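Home | News | Products | Schools | Press | Contact

We use cookies to improve your visit. Accept all | Manage settings

Olterora launches Skirora tabletop science kit for schools and clubs

Posted 11/02/2025 by Olterora Press Desk

TINILHOLM - Olterora today opens orders for Skirora, a tabletop science set for classrooms, after-school clubs and kitchen tables. Ships from the Tinilholm warehouse. First run is 600 sets.

Skirora is built around everyday glass and wood. A small clear glass dish with a pouring spout. A red plastic cup for rinsing or for holding water. A long rack in light natural wood, round holes along the top bar, for standing test tubes in. Goes on any flat surface, though a plain white table is best for seeing colors and small bits.

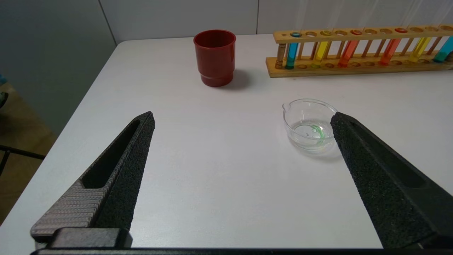 Teachers who tried early sets in September asked for fewer parts and shorter activities. So the booklet has been cut back. There are now 30 activities, most of them done inside one class period, and the wording is a lot plainer than it was. Float and sink, mixing colors, slow pouring, sorting small things in the dish. No burners, no chemicals to order seperately.

Storage was the other complaint. The new box is flatter and fits a standard classroom shelf. Rack goes in first, cup and dish on top, booklet in the lid. Replacement dishes and cups can be ordered one at a time, no need to buy a whole new set.

Each box comes with 2 booklets, one for the adult and one for the kids. Large type in both.

Shehu, the distributer for school orders, is taking requests from districts now. Clubs and families can order direct from Olterora. Orders placed before the first run sells out ship first, the rest go on a waiting list.

Sample sets for reviewers are limited. Please include a mailing address and the name of your publication with any request.

About Olterora
Olterora makes learning sets for schools and homes. Based in Tinilholm.

Media contact: Olterora Press Desk, Tinilholm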